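Le rayon incliné : concevoir et observer un étal de légumes à l'échelle d'une supérette de campus

Rapport de projet, semestre 2
Module « Aménagement des petits espaces de vente »
Encadrement : Ívar Bergmann

1. Pourquoi des légumes

Le sujet initial portait sur la signalétique des parkings. Nous l'avons abandonné en février, après trois semaines d'une tristesse que le lecteur peut imaginer, pour nous tourner vers l'étal de fruits et légumes. Le légume présente deux avantages : il est en couleur et il ne répond pas aux questionnaires.

La supérette Giltard, au rez-de-chaussée de la résidence étudiante, vendait jusqu'ici ses légumes dans des bacs plats posés à hauteur de genou. On y plongeait la main comme dans un vestiaire mal éclairé. La gérante voulait savoir si un présentoir incliné en caisses de bois changerait quelque chose, et si oui, combien cela lui coûterait. Nous avions un budget de 554 euros, ce qui a réglé assez vite la question des matériaux nobles.

2. Ce que disent les autres

La littérature sur la présentation des légumes est plus abondante qu'on ne le souhaiterait. Nous en avons surtout retenu une querelle entre partisans du rangement par couleur et partisans du rangement par usage (la soupe d'un côté, la salade de l'autre). Le fascicule technique Woreck, fourni avec le présentoir, prend parti pour la couleur sur deux pages, puis montre en couverture un étal rangé par usage. Nous avons donc décidé seuls.

3. Construction

Le présentoir est un bâti métallique sombre de marque Woreck, acheté d'occasion, dans lequel viennent se loger des caisses en bois clair. Les caisses proviennent de chez Trusow. Elles devaient être toutes identiques et elles le sont presque, au sens où deux frères se ressemblent. Il a fallu poncer le bord de celles du bas pour les faire entrer.

L'inclinaison nous a occupés plus longtemps que prévu. Trop faible, le fond de la caisse disparaît ; trop forte, les pommes de terre partent en excursion. Nous avons procédé par essais, avec un rapporteur d'écolier et beaucoup de pommes de terre ramassées sous le congélateur. La version finale retient tout, y compris les oignons, qui avaient pourtant montré de réelles dispositions pour la fuite.

4. Disposition retenue

Les courges occupent une caisse du haut. C'est un choix discutable : elles sont lourdes et se vendent lentement. Mais elles se voient de la porte, elles ne se froissent pas et elles donnent à l'ensemble un air de prospérité que le reste du magasin ne confirme pas toujours. À côté viennent les carottes avec leurs fanes. Pommes de terre et oignons restent plus bas, où leurs acheteurs, gens décidés, les trouveraient même dans le noir.

Le chou chinois a posé un problème particulier. Sa base pâle et ferme supporte tout, son sommet frisé ne supporte rien. Couché, il prend la place de trois autres légumes ; debout, il penche et finit sur son voisin. Nous avons fini par le coucher en travers, au-dessus des pommes de terre, solution qui ne satisfait personne mais que tout le monde a signée.

5. Observation des gestes

En avril, nous avons relevé 300 prises en main, réparties entre l'ouverture et 19 heures. Par « prise en main », nous entendons tout légume soulevé, qu'il finisse au panier ou qu'il soit reposé après un examen sévère. La grille de relevé vient du manuel Cadwaladr, allégée de ses colonnes les plus ambitieuses (« intention », « humeur »).

Les carottes se prennent par les fanes, sans exception notable. Les courges se prennent à deux mains, puis on les tapote, sans que quiconque ait su nous dire ce qu'il espérait entendre. Le chou chinois demande lui aussi deux appuis : l'un sous le pied, l'autre vers les feuilles. Environ 70 % des prises de chou relevées suivent ce schéma. Les autres se font par le sommet et laissent des feuilles dans la caisse.

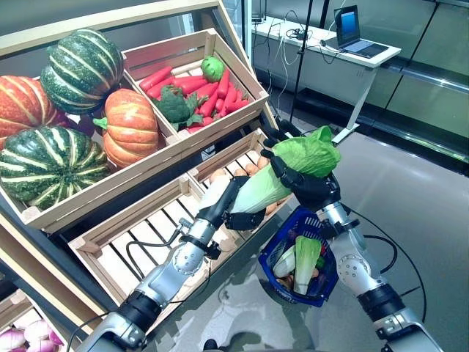

Figure 1. Chou chinois tenu par la base et par le haut des feuilles, devant les caisses inclinées ; panier bleu foncé en contrebas.

Le panier mérite une remarque. Un seul chou couché en diagonale suffit à en dicter l'organisation, et tout ce qui suit doit se loger dans les coins. Plusieurs clients ont renoncé à un deuxième chou pour cette seule raison, ce que la gérante a noté avec un intérêt visible. Elle envisage des paniers plus longs. Nous n'avons pas été consultés sur ce point et nous nous en félicitons.

6. Limites

Nous n'avons pas de mesure antérieure pour les bacs plats, démontés par excès d'enthousiasme avant le premier relevé. Toute comparaison repose donc sur les souvenirs de la gérante — excellents, mais orientés. L'échantillon est par ailleurs composé d'étudiants, population dont le rapport au légume reste à établir.

Le brocoli a été exclu de l'analyse. Posé sur les carottes faute de caisse à lui, il faussait les deux catégories.

7. Suites

Le présentoir reste en place jusqu'à la fin du semestre. Il faudra resserrer les fixations du bâti et remplacer une latte de la caisse à pommes de terre. La grille complète et les relevés figurent en annexe B ; l'annexe A, consacrée aux parkings, a été retirée à la demande de l'encadrant.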